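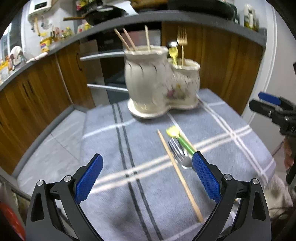
**Section 4 | Fuel system: priming after a filter change**

Applies to Oltex light trucks with the 2-liter diesel engine, chassis number 918 and up. For earlier trucks, see the Wunderlich pump supplement.

1. Park on level ground, set the hand brake and chock the rear wheels.
2. Turn the fuel tap to OFF. Remove the old filter and its sealing ring.
3. Oil the new ring lightly. Fit filter part no. 791 and tighten it by hand.
4. Turn the fuel tap to ON and open the bleed screw one full turn.

**CAUTION:** Diesel fuel damages rubber hoses and paint. Wipe up spills before going on.
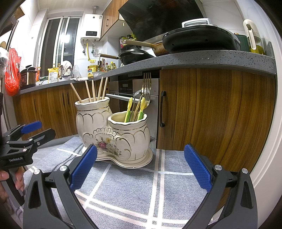
5. Work the priming lever with slow, full strokes until the fuel at the bleed screw runs clear of bubbles. After a dry tank this can take 27 strokes or more.
6. Close the bleed screw while fuel is still flowing.
7. Start the engine and let it idle. Check the filter and bleed screw for leaks.

**Note:** If the lever has no resistance, turn the engine over slightly by hand and try again. The pump cam may be at full lift.

Step 5 revised 19 Apr 2026, C. Dumitrescu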